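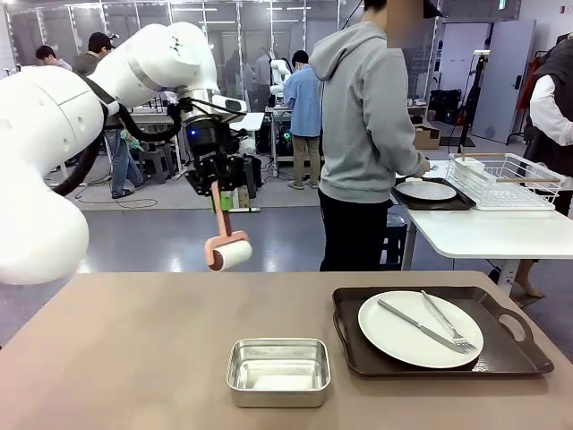
How long should a dinner plate stay in the rack?

Until somebody needs the rack, says Thierry Bouvier, who ran the kitchen at the Besson guesthouse for 38 seasons and has dried more plates than he cares to remember.

He is firm on trays. "Knife and fork go across the plate, then you carry it. Slide them around the tray and you sound like a marching band."

And lint rollers near the dishes? Bouvier sighs — a long one. "For the tablecloth, fine. Then it goes back in the drawer. I have found fluff in a custard. It was December, and I still think about it."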